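Sorting Small Household Items into Bins: Final Report
Course project, spring term
Submitted 4/15/22

1. Background

Our group looked at how small household items are stored in open metal bins, and how easy they are to find and take out again. The Sidcombe reuse store takes in boxes of mixed goods and has to decide how many kinds of things can share one container. Their current rule is to fill a bin until it looks full. We wanted to give them something better than that.

2. Items

We started in February with 728 donated items. After removing anything broken, sharp or with parts missing, 700 were left. They fell into four groups: grooming items, toys, kitchen tools and stationery. Grooming items were mostly combs and brushes. Toys were mostly blocks and small figures. We labeled each item with a number on masking tape and wrote the number in a shared spreadsheet.

3. Method

Each trial used one bin on a table at waist height. We put in a set of items, mixed them by hand, and asked for one of them by name. We recorded the time until the item was lifted clear of the bin wall. If a second item came up with it, the trial was marked as a tangle. We ran 1,363 trials in total. The first 406 used deep bins and the rest used shallow ones, because the deep bins were needed back at the store.

4. Results

Shallow bins were faster for every group. The difference was largest for stationery, where pens slid under other things in the deep bins. Toy blocks were easy to find in both. They have flat sides and bright colors, and they did not catch on anything.

Round brushes were the hardest item. The bristles picked up rubber bands, thread and the teeth of combs, and most of the tangles in the grooming group involved one. When a round brush shared a bin only with blocks, tangles were rare.
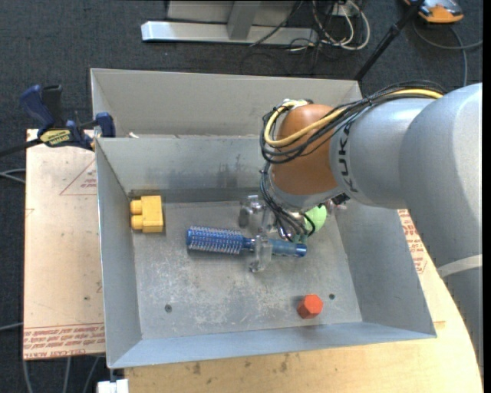 Where should a round hairbrush go if there is no separate grooming bin?
Put it in a shallow bin with hard, smooth items such as blocks, and keep it away from combs, thread and rubber bands.

5. Limits and next steps

We did not test full bins, so the results apply only to a bin with the floor partly showing. The labels also came off some of the kitchen tools and had to be replaced twice. A later group could repeat the trials with bin dividers and include soft items like socks and cloths. The spreadsheet and the item list are in the course folder under Sidcombe.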